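The Councilor Who Answers Her Own Phone

23 shares | 9 comments

In Drundbridge, people do not say "the council." They say "Sinéad." When the water pressure falls in the upper streets, or when the bus to Stakura does not come, it is Sinéad Geraghty who gets the call, usually before seven in the morning.

Geraghty won the Grandside ward two years ago, with 563 votes. It was a small victory and she speaks about it in a small voice. "I was not expecting it," she told me in her kitchen. "I had already promised to my sister that I will help in her shop."

Her main promise was the health post. Grandside had lost it when the old building was sold, and for nine years the residents traveled to Stakura even for a change of bandage. The first plan, made before her time, asked for a new building and a big loan. Geraghty asked for two rooms behind the library. Her colleague Eamon Mac Giolla voted against her in the spring, and he still thinks she was wrong.

"Two rooms is what you give to people when you want them to stop asking," he said. "I like Sinéad. But I would have waited for the building."

The rooms opened in August. A nurse comes in the mornings, and one evening in the week there is a first aid course, which was full from the first month.
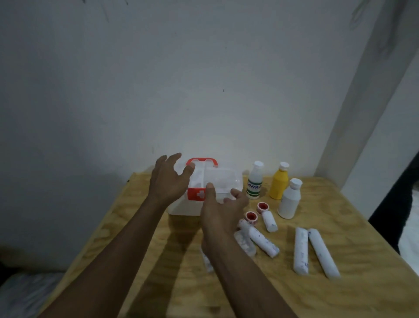 The question of the money

Not everything goes well. The rent for the rooms is paid until next summer only, and the district has not said if it will continue. Simão Salgado, who keeps the budget papers for the ward, showed me a letter which he sent to the district office in Stakura. He is still waiting for the reply.

Elfriede Thiele lives on the hill and has used the post since it opened. She is grateful, but she wants longer hours. "My husband is never sick in the morning," she said.

Geraghty wrote this down in a school notebook, under a complaint about the street lights on Gallagher Road. She has filled several of these notebooks since the election. The vote on next year's rent comes after the winter break, and Mac Giolla has not told her how he will vote.

Share this story
9 comments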